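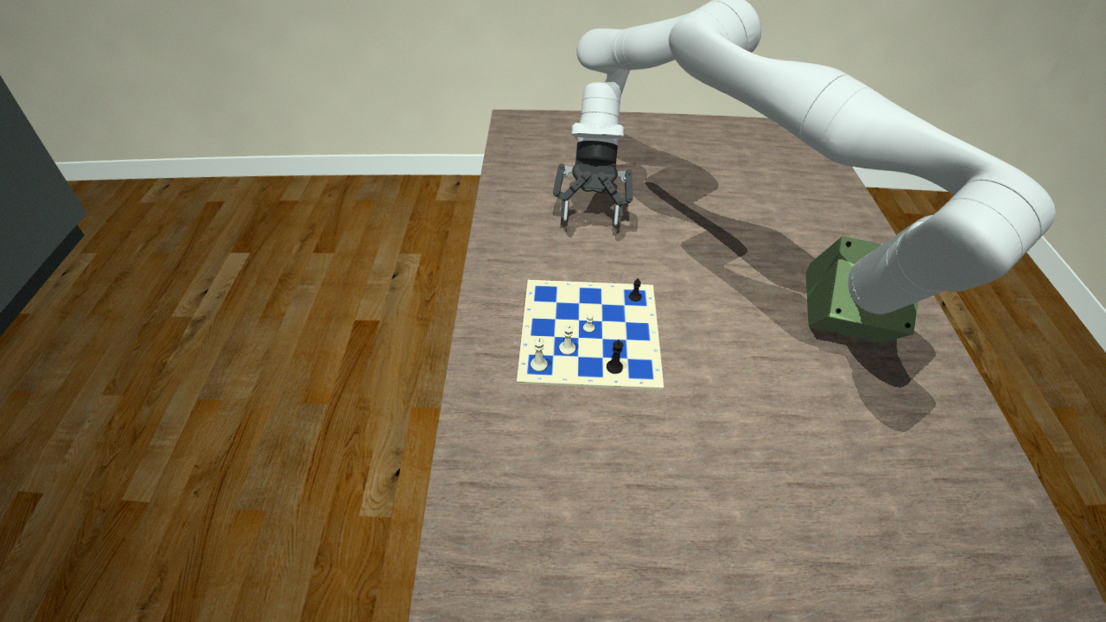

The simulated workcell used by the Lirkent workshop, with the five-by-five board and five pieces in play.

A Shared Workshop Teaches a Robot Arm to Play a Smaller Game of Chess

The members of the Lirkent shared workshop have been building a chess-playing robot arm since January. The project, known as Itus, occupies one long table at the rear of the building, and it also occupies a virtual copy of that table, in which the greater part of the development has been carried out. Every change to the arm's behavior is tried in simulation before it is permitted on the physical machine.

The policy was adopted early. The workshop is open to woodworkers, model makers and electronics hobbyists, and time at the rear table is booked in blocks of two hours. A fault that stops the arm can consume a whole block. The simulator, by contrast, can be run at home by any member with a reasonably recent computer, and several have left it working overnight.

The choice of game was a practical one as well. A standard board has 64 squares, and the outer ranks lie at distances that require the arm to work both folded close to its base and extended nearly to its limit. The group settled on a reduced board with five squares on a side. Games on boards of this size have been played by enthusiasts for decades, and the rules are well understood. For Itus, the smaller board keeps every square within a region where the arm can approach from directly overhead.

In the virtual workcell, the arm is white and stands on an olive-green base near one end of the table. The board is a thin sheet with alternating cream and blue squares and small coordinate marks along its border. A two-fingered gripper descends with its fingers pointing down, and between moves it waits beyond the far edge of the board with its fingers spread wide.

The waiting position was the subject of some discussion. An earlier version of the program held the gripper over the center of the board, on the grounds that this shortened the average move. Members who played against the system objected that they could not comfortably reach their own pieces. The present position adds a little travel to each turn and leaves the playing area open.

A question of grip

The most persistent difficulty has been the pieces themselves. Chess pieces were designed for human fingers, and their shapes vary a great deal. A pawn is short, with a rounded head that offers very little for two narrow fingertips to hold. The taller pieces have flared collars and broad feet. A gripper that closes too high on such a piece will slide on the flare, and one that closes too low may strike the foot of a neighboring piece on the way down.

Diagonal arrangements have proved useful in testing. When three pieces stand corner to corner, the spread fingers must pass between them at an angle, and a wrist rotation that is suitable for one square may be wrong for the next. The group keeps a library of 200 such positions, all of them set up by hand, and the arm must clear the complete library before a new version of the grasping program is accepted. Many of the positions hold only a handful of pieces. A crowded board tests collision avoidance, but a sparse one makes it far easier to establish which part of a movement was at fault.

Each position is attempted repeatedly with small changes to the placement of the pieces, because human players seldom set a piece down in the exact middle of a square. The offset is drawn at random within limits the group has measured from its own games. In the most recent full trial, the arm completed 479 of 500 attempted moves without touching any piece other than the one it was meant to lift. The failures were concentrated among pawns standing directly beside taller pieces.

Two remedies are under study. The first is a change in the order of the motion, so that the wrist turns at a greater height and the fingers close only partway before descending. The second is a redesigned fingertip with a shallow hollow on its inner face. Drawings for the fingertip have been completed, and a first set has been printed on the workshop's own machine for fitting.

From the model to the table

The simulation software is supplemented by Notevine, a logging tool written by members of the group. It records the commanded position of every joint, the state of the gripper and the result of each attempt, and it stores them together with a short written remark from the person on duty. The remarks were added as an afterthought. They have become the part of the record most often consulted, particularly by members who return to the project after several weeks away.

Agreement between the virtual arm and the real one is good but incomplete. The simulated tabletop is perfectly flat. The real one is slightly bowed, and the difference between one end and the other is sufficient to press a piece into the board or to release it early. The group now takes height readings at the four corners of the board at the start of every session and enters them into the program. The procedure requires roughly 20 minutes, and a simpler method would be welcome.

Friction is a further source of error. The felt on the underside of a piece behaves differently on a sheet board than the simulator predicts, and a piece nudged by a fingertip may turn in place when the model expects it to slide. The group has adjusted the friction values several times and has decided against pursuing an exact match. The working rule is that the simulated pieces should be somewhat more easily disturbed than the real ones, so that a motion accepted in simulation carries a margin when it reaches the table.

Lighting has received similar attention. The physical arm locates pieces by means of an overhead camera, and its own shadow falls across the table as it moves. Shadows are therefore rendered in the virtual workcell also, and their direction is varied from one trial to the next. Before this was done, the detection program would on occasion report a dark piece on an empty square.

Costs and next steps

The project is financed from workshop dues and a small equipment grant from the Rampersad Fund, which supports technical hobbies in the region. The arm was acquired secondhand. The largest single expense to date has been the replacement of a wrist cable, followed by the purchase of a second gripper to serve as a spare.

Members with no background in robotics have contributed to nearly every stage. The board and table were measured for the model by a woodworking group — the dimensions were accurate enough that no correction has been needed. The captured-piece tray, which will be added to the virtual workcell in its next version, was designed by a member whose usual work is bookbinding.

A public match is planned once the new fingertips have been tested. Visitors will play white, and the arm will be limited to a slow speed with a stop button within reach of the player. The test library and the current model of the workcell are available to members on the workshop's shared drive, together with a list of the 21 failed moves and the remarks recorded for each.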